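Preguntas frecuentes: robots y tareas de casa (y de taller)

Última actualización: 28 de octubre de 2025

Nos llegan siempre las mismas dudas al correo. Respuestas cortas, sin folleto. Si la tuya no está, escríbenos y la añadimos cuando haya un hueco.

¿Puede un robot ordenar mi salón hoy?

Entero y solo, no. Por partes, algunas. Recoger un objeto blando del suelo y dejarlo en un sitio fijo, sí, con paciencia. Decidir qué es basura, qué es juguete y qué es de tu suegra, todavía no. Eso sigue siendo cosa tuya.

¿Y aspirar?

Lo de siempre, los discos con ruedas. Funcionan. No hablamos mucho de ellos en esta página porque ya los conoce todo el mundo. Con flecos y cables siguen sufriendo.

¿Por qué es tan difícil algo como un cojín?

Porque no tiene una forma, tiene muchas. Una caja se agarra por dos caras y listo. Un cojín cede, se dobla, se escurre. Hay que pellizcar lo justo, levantar, girar, colocar. Y luego que quede «bien puesto», que a ver quién define eso.

El caso típico es el cojín azul grisáceo arrugado contra el costado del sofá, medio colgando y con una esquina apuntando a la moqueta. Para una persona, un segundo. Para la máquina: verlo, separarlo del sofá, elegir por dónde cogerlo con los dedos abiertos, no arrastrar nada más.

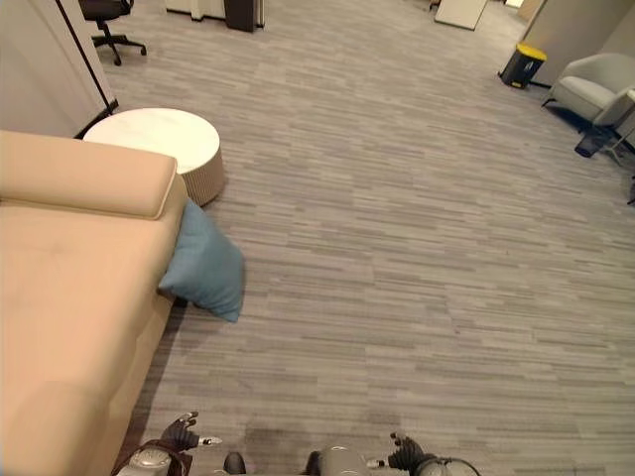
¿Manos con dedos o pinza de dos puntas?

Depende. La pinza es más barata, se rompe menos y para cajas o piezas iguales va sobrada. Los dedos ayudan con tela, asas, tapas, cosas raras. También son más delicados y mas caros de reparar. En taller casi siempre recomendamos empezar por la pinza.

¿Cuánto tarda?

Más que tú. En las pruebas con Drarkton, 4 minutos para recoger y colocar 6 prendas. Una persona lo hace mientras habla por teléfono. La velocidad sube cada versión pero no esperes milagros este año.

¿Qué tareas de casa damos por buenas ahora mismo?

Con supervisión: recoger ropa del suelo y echarla a un cesto, llevar un vaso vacío a la cocina, pasar un paño por una mesa despejada.
A medias: doblar toallas. Camisetas, regular. Cargar el lavavajillas, si la vajilla es siempre la misma.
No: sábana bajera. Planchar. Baños. Cualquier cosa con cuchillos o fuego.

¿Y en un taller o almacén pequeño?

Mejor panorama. Menos variedad, mejor luz, suelo liso y nadie cambia los muebles de sitio. Alimentar una máquina, pasar piezas de bandeja a bandeja, etiquetar, eso ya se hace. El módulo Vanow está pensado para eso: 600 piezas por turno si vienen ordenadas. Si vienen revueltas, hablamos.

¿Le afecta el tipo de suelo?

Sí, y la gente no lo pregunta. Las moquetas con vetas o dibujo alargado complican distinguir una mancha de una sombra o de un objeto plano. Las ruedas pequeñas se frenan en pelo largo. Desniveles de puerta: mándanos la medida antes de pedir nada.

¿Tengo que preparar la casa?

Un poco. Cables fuera, pasillos libres, luz encendida. Un sitio fijo para cada cosa que quieras que guarde. Cuanto más aburrida sea la habitación, mejor ira.

¿Es seguro con niños o mascotas?

Nuestra norma: nadie menor de edad ni animales en la misma habitación mientras trabaja, y siempre un adulto con el botón de parada a mano. No hacemos excepciones aunque el perro sea un santo.

¿Qué pasa si se le cae algo?

Se para y avisa. Lo que hayas dejado en la mesa va por tu cuenta durante el periodo de prueba (está en las condiciones, punto 5). Jarrones, guardados por favor.

¿Diferencia entre Drarkton y Hellström?

Drarkton es el programa de pruebas en viviendas. Hellström es el equipo de taller, brazo fijo, lleva el módulo Vanow de serie. No se pueden intercambiar piezas, nos lo preguntan mucho.

¿Cuándo podré comprar uno para casa?

Sin fecha. Hay lista de espera para el programa de pruebas y las plazas de octubre están cubiertas. Cuando abramos otra tanda saldrá aquí y por correo a los inscritos.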